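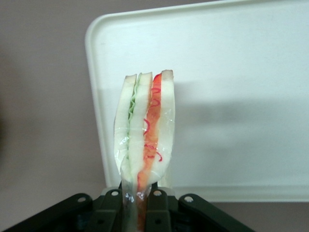
Fig. 1. Wrapped sandwich gripped at the twisted neck of its wrap, with the white tray behind it.

Handout 6: Looking after the Kitik cell
Flellthorpe, automation workshop course
Notes by Muchen Liao

7 min read
Print this page | E-mail this page

These notes cover the small picking cell on the Tang bench. You will need them for the second practical, when each pair sets up the cell from a bare table and hands it over in working order. Read the section on the fingers before you come.

What the cell does

The arm picks packed food from the table or the display rack and places it on a tray. The items are ordinary shop goods. They differ in stiffness, shine and weight, and most of the set-up work comes from those differences.

Before you power up

Check that the stop button is released and that you can reach it from where you will stand. Walk the cable from the wrist back to the cabinet with your hand. It should move freely at each joint and should not be twisted more than half a turn. Wipe the table with a dry cloth. Crumbs and bits of foil get under the trays and tilt them, and they also mark the acrylic of the rack when it is moved.

The fingers

Look at Fig. 1. There is a silver screw near the top of each finger and another at the tip of the angled bracket on each side. Check all four at the start of a session. Use the short hex key from the Sellitz toolkit and stop when the screw is snug. If one turns freely, take the finger off, clean the thread and refit it. Do not add thread lock without asking.

With the power off, bring the fingers together by hand and look at the gap from the side. The faces should meet along their whole height. If they touch at the top first, the bracket screws were tightened in the wrong order — loosen both sides and start again with the fingers closed.

Clean the gripping faces with a damp cloth at the end of every session. Every 1000 cycles, take the fingers off and look for wear on the faces. Write the cycle count in the log even if you change nothing.

Closing width and force

Set the force with the softest item you expect to handle and work upwards. The log for this cell uses a plain scale from 0 to 1000. Start at 400 for anything in a soft wrap. A wrapped sandwich is best taken by gathered plastic where there is some, as in Fig. 1, so that the fingers do not press on the bread. Bars and boxes can be taken across the body. Small jars need a wider opening before the approach, and the approach should be straight down.

Laying out the table
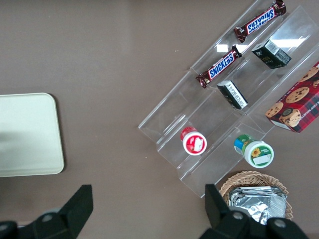

Fig. 2. Table with the fingers open: tray on the left, stepped rack on the right, basket of foil packets below the rack.

Put the rack down first. It is clear, and the camera on the wrist sees the table through it as well as the glare on top of it. Fig. 2 has a bright band across one of the upper shelves. Move the lamp or turn the rack until the glare no longer covers an edge you need. Turning the rack changes every pick angle, so save the new positions under a new name.

The tray goes next, with clear table between it and the rack. Leave enough room for the open fingers to come down without touching either. The basket comes last. Its woven rim is uneven and will catch a finger that travels too low, so set the travel height with the basket full and keep packets from hanging over the side the arm comes in from.

Shiny foil is the hardest thing on the table to locate from the camera view. If picks from the basket drift, check the lamp before you change any position.

Common faults

Item slips as it lifts: clean the faces, then raise the force one step at a time.
Item turns in the fingers: the grip is too far from the middle of the weight.
Fingers close unevenly: check the screws, then the gap.
Arm stops above the rack: the rack has been moved since the positions were saved.
Camera view is soft: clean the lens with the cloth kept in the case, never with the table cloth.

Handing over

Park the arm, open the fingers, switch off at the cabinet and take the food off the table. Enter the cycle count, the force setting and anything you tightened. The bench is free on Saturday for pairs who want more time.

Contact: Flellthorpe workshop office | © Flellthorpe automation workshop | Back to top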